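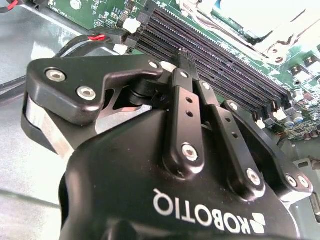 Fluda fixture tray and Trellon recorder: review
Posted 03/01/2026

We bought the Fluda tray and the Trellon recording software as a pair, for one job: collecting demonstrations of PC assembly to train an insertion policy. The target was 300 usable episodes. We kept 176 from the first batch, and most of the losses were our own.

The tray is a flat grey 3D-printed plate with raised holders for parts. It goes on a slotted aluminium table beside an open tower case laid on its side. Parts come up in a repeatable pose, and for this kind of data that matters more than finish. Layer lines are visible and two of the holders needed filing. The long channel is the best feature. A board laid in it stays put, and the operator can reach it without turning the wrist far.

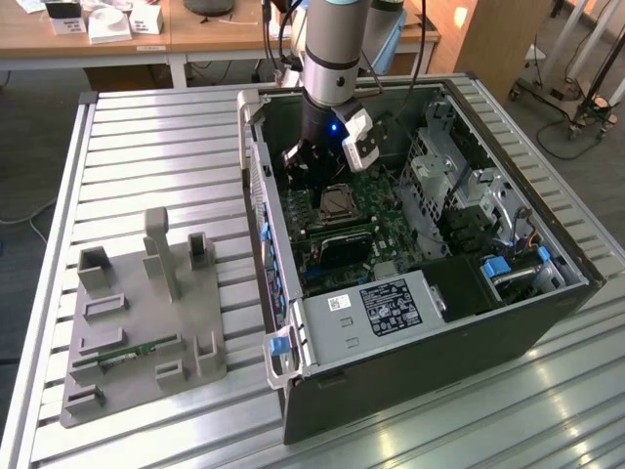
Tray on the left, case on the right, with the gripper over the processor socket.

The tall post is a nuisance. It stands above everything else on the plate, so approach paths have to go round it, and a policy trained on one layout learns the detour as well. We now shift the tray every 40 episodes to spread the start positions. Fluda should offer a version without it.

Trellon records joint states, gripper width and all camera streams against one clock. The wrist view carries most of the useful signal near contact, when the fingers and the memory slots are both in view. Polished metal inside the case is hard on auto exposure, so fix it by hand before you start. Drift between streams stayed under 2 frames in our checks. Marking an episode as failed takes one key. Trimming takes far too many, and the August update did not change that.

We also tried the Achterberg tray, which is stiffer and costs more, but its pockets are too deep for short parts. Kasa sells a foam insert that we would not use for anything with exposed contacts.

Tray: recommended, with a file to hand. Recorder: recommended if you can live with the trimming tool. Export to our training format worked first time.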